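Last updated: 20 November 2020

Come teach robots with your hands: participants wanted in Unddale

The Menico study is looking for 30 people to join our next round of sessions. We want to find out how well a robot can learn everyday handling jobs when people show it the motions with a hand-held gripper. You don't need a technical background, and left-handers are very welcome!

Our first round, in September, gave us a result we're still excited about. A policy trained on 300 demonstrations by many different people beat one trained on over 2000 by a single expert. Variety seems to matter a great deal — and we need more of it. 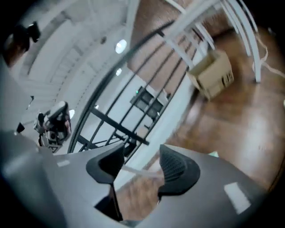 The gripper's two black finger pads, with the wood floor showing through the gap.

Each session lasts 119 minutes, breaks included. You'll practice first, then pick up, move and put down ordinary things in whatever way feels natural to you. Please don't try to be neat or fast. The little corrections you make along the way are exactly what Kianoush Safavi is studying, and he'll happily talk your ear off about them afterward.

You should be 18 or older and comfortable standing for short stretches. Participants get a Gastico meal voucher and travel costs within Unddale.

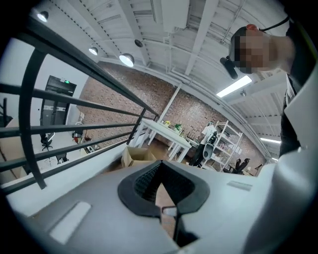 Do I need to have worked with a robot before?
No experience is needed. We spend the start of every session on practice, and none of the practice runs go into the training data.

To sign up, write to Tahmineh Yazdani at the Esfahani Lab with your name, your preferred hand and the times of day that suit you. Evening places are limited.

Related
Menico round one: results in plain words
Research assistant, part time, Esfahani Lab
How we store your session data

Contact | © 2020 Esfahani Lab, Unddale | Back to top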